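Review: Zolumside Oval Wicker Bread Basket

By Béla Kun
September
12 comments | 200 shares

The Zolumside oval basket is offered for table service in dining rooms, guest houses and staff canteens. Our kitchen services office reviewed it as a possible replacement for the Morin steel trays now in use at breakfast, which are durable but noisy and show every fingerprint.

The basket is woven from brown strips in a warm caramel shade, with sloped sides and a woven base. The rim is thick and rolled, and it gives a comfortable hold when the basket is passed from one diner to the next. We found no sharp ends along the inside, and cloth napkins did not catch on the weave. Set on a plain gray cloth, the color suits glazed rolls and pale loaves equally well.

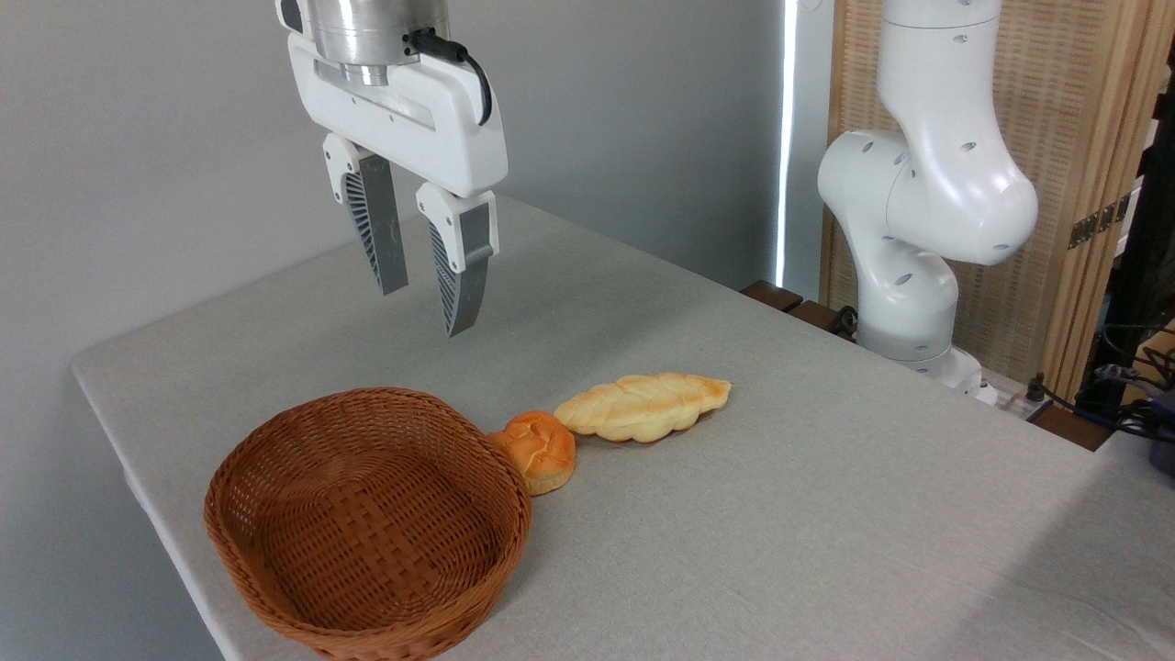
The empty oval basket beside a glazed roll and a leaf-shaped loaf.

Capacity is generous. Small round rolls can be piled several deep, and a scored loaf of modest length lies flat without bending. Longer bread must be sliced first. Crumbs do pass through the base, so a liner is advised - the supplier sells one separately, although any folded napkin serves.

Cleaning is the weaker point. The basket may be brushed or wiped with a damp cloth but should not be soaked or placed in a dishwasher. Our staff used it for more than 70 breakfast services, and seeds from topped rolls had to be picked out of the weave by hand. The rim kept its shape throughout. One strip near the base began to lift and was pressed back into place.

The Grovirance basket, reviewed on these pages last year, is easier to wash but has a shallow wall and loses rolls when carried. The Adov model is deeper and noticeably heavier.

The Zolumside basket is recommended for daily table use where dry cleaning is acceptable. Orders should quote item number 1606.

Filed under: Tableware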